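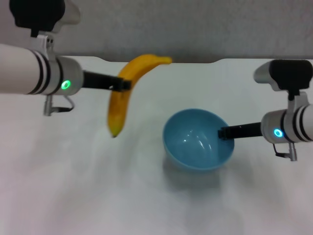
How should bananas be kept if they have to last a full week in a break room?
Keep them apart from other fruit, out of the sun and off any hard surface, and move them to the refrigerator once they are fully yellow.

The rest of this message goes through the points raised last time. Quoted text first.

> From: Nhung Hứa
> Subject: fruit order, second try
>
> The Wedstead order came to 21 bananas and we threw out a third
> of them. They were in the deep bowl with the apples, next to the
> window. By Thursday the bottom layer was soft and had dark
> patches. Should we order less, or store them differently?
> Also, does wrapping the stems do anything?

Store them differently first, then look at the quantity.

1. Apples give off ethylene, and a deep bowl holds it in. Use a separate rack for the bananas.

2. The soft patches on the bottom layer are pressure bruises. One layer only, curved side up, or hung by the stem. The Kiều kitchen has used hooks since April and reports fewer bruises.

3. Wrapping the stems gave us a day at most. I tried it on 2 bunches in the Vesta kitchen, one wrapped in plastic film and one left bare, and could not tell them apart by day four. I would skip it.

4. Refrigeration turns the peel brown but the inside stays firm for several more days. Green bananas should not go in, as they may not ripen properly afterward. Put a note on the door or people will throw the brown ones out.

5. For anything past that point, peel, slice and freeze flat. A bag of 535 g fits the door shelf in the Porkus freezer. A slice weighs a little over 100 grains on my scale, which is set to the wrong unit and which I have not fixed.

On quantity: ask for half green and half yellow in the same delivery. If that still leaves waste after two orders, cut the green half.

Does anyone have a spare rack with a flat base? The shelf at Wedstead is too shallow for hooks.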